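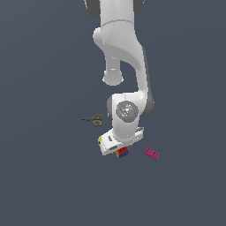
3. Setting Up Your Watchlist and Subtitles

This section covers the first things to do after you have created your Cikik account and signed in on a TV, tablet or computer. If you have not signed in yet, go back to Section 2. The steps are the same on all devices unless a note says otherwise.

3.1 Choosing your regions

Cikik sorts its dramas, variety shows and films by the country where they were made. Your region choices decide what appears on the Home screen. They do not block anything, and you can still find any title by using Search.

1. Open the menu and select Settings.
2. Select Content, then Regions.
3. Turn on each region you want to see. At least one region must stay on.
4. Select Save. The Home screen reloads.

Note: Co-productions are listed under every country that took part, so the same drama can show up in more than one row.

3.2 Adding a series to your watchlist

1. Find the series by browsing or with Search. You can type the English title, the original title or the name of a cast member.
2. Open the series page.
3. Select the plus sign next to the title. It changes to a check mark.
4. To be told when new episodes arrive, select the bell next to the check mark.

The watchlist shows the series with the newest episode first. To change the order, open the watchlist, select Sort and choose Title, Date Added or Newest Episode.

Note: Remakes have their own pages. If you add the original version of a drama, the remake is not added with it. Look under Related Titles on the series page to find other versions.

Caution: Removing a series from the watchlist also clears your place in it. If you only want to hide a series for a while, select Pause on the series page and leave it on the list.

3.3 Setting subtitle languages

You can pick a first and a second subtitle language. The second is used when the first is not ready, which is common in the hours after an episode airs.

1. Open Settings and select Subtitles.
2. Select First Language and choose from the list.
3. Select Second Language and choose from the list, or choose None.
4. Under Size, pick Small, Medium, Large or Custom. For Custom, enter a number. The highest size allowed is 32.
5. Under Background, choose Clear, Shaded or Solid. Solid is easiest to read over variety shows, where there is often a lot of on-screen text already.
6. Select Save.

To change subtitles for one episode only, open the player controls while the episode is playing and select the speech bubble. The change lasts until the episode ends.

Note: Song lyrics and on-screen captions are separate from dialogue. Turn them on or off under Settings, Subtitles, Extra Text. Some older shows have dialogue subtitles only.

3.4 Linking a Plandik calendar

If you use Plandik, you can send air times from your watchlist to your calendar. Air times are changed to your local time zone.

1. On a computer, open Settings and select Connections.
2. Select Plandik, then Link. A sign-in window opens.
3. Sign in to Plandik and select Allow.
4. Go back to Cikik and choose which series to send. New series are not sent unless you turn on Send All.

Air times show up in the calendar the next time it updates. A show that airs late on Wednesday in its home country may land on a different day in your calendar – this is normal and not a fault.

Caution: Linking cannot be done from the TV app. If you try, the sign-in window opens but stays blank. Press Back to close it and use a computer.

3.5 If a series does not appear

Check these points before you contact support.

– The title may be spelled another way in English. Search for a lead actor's name.
– The region may be turned off. Titles from that region will not appear on the Home screen (see 3.1).
– The series may need the Dauda add-on, which carries award shows, live concerts and fan meetings. These titles have a small D in the corner of the poster. See Section 6 to add it.
– The profile may be set to Family. Switch to a Standard profile.

If the series page opens but the player shows error 1789, the app is out of date. Close the app, install the update from your device's app store and sign in again. Your watchlist is kept with your account and comes back when you do.

Note for Clurneck box owners: updates are installed when the box is in standby. Do not unplug the box while the light is blinking.

Continue to Section 4 to set up profiles for other people in your home.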